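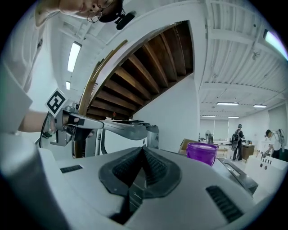 The Zornura gripper with its dark rubber finger pads closed up, and a hand on the trigger of the silver arm behind it.

Zornura hand-held gripper

The Zornura is a hand-held gripper tool with a camera on it, used for recording how a person picks things up so that a robot arm can copy the moves later. I look after this entry on our workshop wiki, and I've used the thing a lot (my thumb can confirm), so expect a few opinions along the way!

Design

The body is a big white and light-gray shell with black vents cut into it. Two charcoal rubber pads do the grabbing. They have a texture on the inner faces and come together in a V-shaped ridge, and I love them, they hold on to a pen cap like nothing else I've tried. You work the tool with a trigger under the handle. A square ArUco marker on top of the arm gives the tracking software something to follow.

Comparison with the Gimlow

Nabila Bensaid and Gerardo Pascual put the Zornura up against the older Gimlow in May, at our Fullatcombe workshop. Each tool got the same set of small objects and the same two operators. The Zornura finished 94 picks without a drop, and the Gimlow lost five over the same run, mostly smooth bottles. I'd still take the Gimlow for flat stuff like cards and envelopes, where its thin steel tips slide right under. Gerardo disagrees and has said so on the talk page.

Controllers

Both tools run on the Dvořáček controller. Older firmware loses the marker when you tilt the arm too fast, so update before you start a long session. Pacita Enriquez keeps the settings file, and the trigger curve in there is much nicer than the default one.

See also: Gimlow; Dvořáček controller; Finger pads, replacing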